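Liso Play Kitchen Set — Frequently Asked Questions

What is in the set?
Play food and some dishes for serving it. The children get fruit such as strawberries, bananas and an orange slice, also a ketchup bottle, a plate, a mug, a cup and a big green colander with two handles.

From which age is it suitable?
We recommend it from 3 years. The strawberries are the smallest pieces, so please keep them away from younger brothers and sisters.

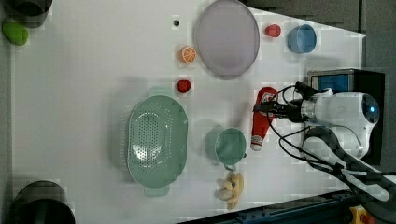
How do I wash the pieces?
Use warm water with a little dish soap, and let everything dry on a towel. Please do not boil the pieces — the colors can become dull. The mug and the cup should stand upside down until they are dry.

Can my child drink from the mug?
No, it is made only for play.

One piece is lost. Can I buy it alone?
Yes. Write to the Cikgate shop with the order number and the name of the piece. A single piece of fruit is 5 dollars with shipping.

How long can I return the set?
You have 30 days after delivery. The box may be opened, but all pieces must be inside.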